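**tharun_shetty:** Gente, voltei aos quebra-cabeças depois de anos e já travei! Comprei um Pisero de 2000 peças e separo tudo por cor antes de montar a borda. Vocês fazem assim?

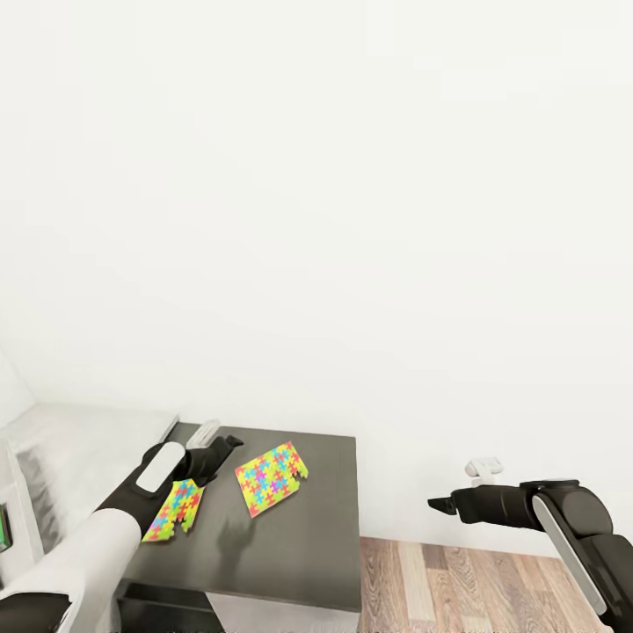 **Zanele H.:** Eu não! Borda primeiro, sempre. Cor só depois, senão a mesa some (e a paciência também).

**prakash_menon:** Discordo, Zanele. Em céu e mar a borda me toma 4 noites. Vou por formato e monto de dia, perto da janela.
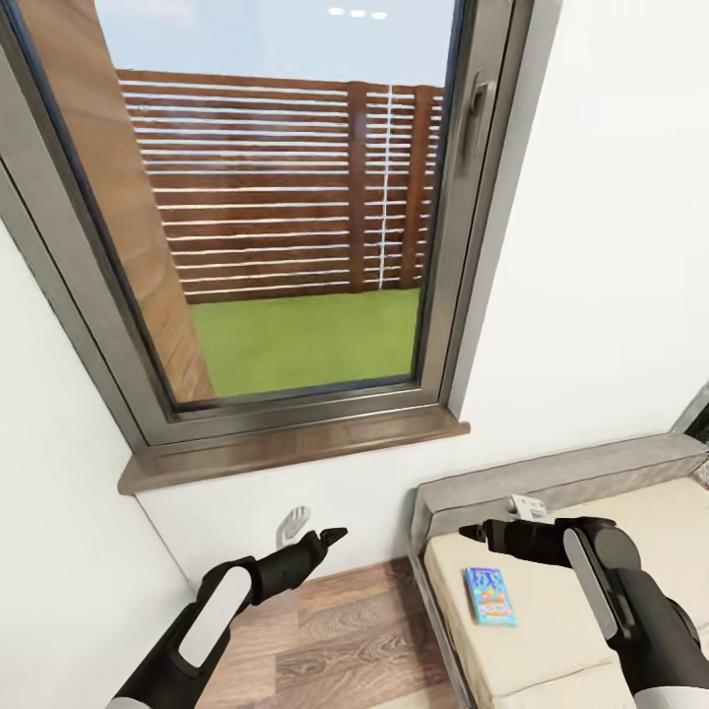

*Janela, cerca e gramado.*

**tharun_shetty:** De dia eu trabalho, rs. Vou tentar por formato hoje à noite!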